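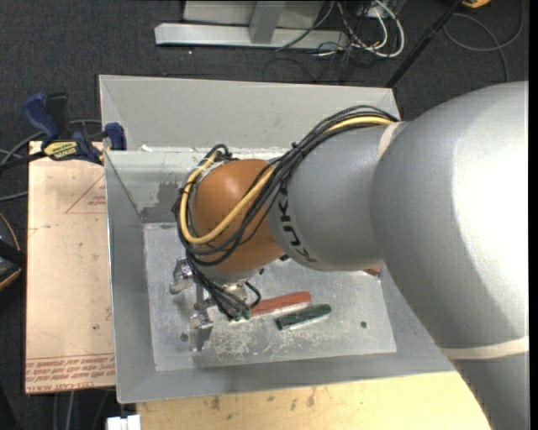
By the Morikawa workshop guide editor
Updated May

Section 8: Setting up the bin for picking

Read this section through before you switch on the arm. The bin, the clamp and the cable run all need to be right before the first pick.

1. Press the emergency stop and lock the controller. Keep the key with you while your hands are in the bin.

2. Set the metal bin within reach of the arm. Check that the gripper can get to every corner of the floor plate without the forearm touching a sloping wall.

3. Lay the acrylic sheet alongside the bin and leave its protective paper on. Fix the corner nearest the bin with a bar clamp. Hand-tight is enough — more will mark the sheet.

4. Dress the cables along the top of the forearm and over the orange wrist joint. Leave enough slack for the wrist to turn both ways. Use a cable tie on the forearm, and none on the wrist itself.

CAUTION: A loop that hangs below the fingers will catch on the blocks. Turn the wrist by hand-jog through its full working range and watch the loop the whole way.

5. Put two long blocks on the bin floor. We use a red one and a dark green one, side by side. Leave a finger's width between them for the first run.

6. Clear your tools away, step back behind the floor tape and release the emergency stop.

7. Load the Padeo pick file and set the speed to 15 per cent. Jog the gripper down until the fingertips are 2 cm above the floor plate, then save that height as the lower limit.

8. Run a single pick with your hand on the stop button. If the fingers scrape the plate, stop and go back to step 7.

Note: Old scratches on the floor plate do no harm, but they can confuse the Poduvari vision add-on under strong light. Turn the lamp to one side if it reports a block where there is none.

Note: Check the clamp again at the end of each session. It can work loose.

If the arm halts with a limit warning, see Section 9.

Raredwood Shared Workshop — contact the bench desk for printed copies. © Raredwood. Back to top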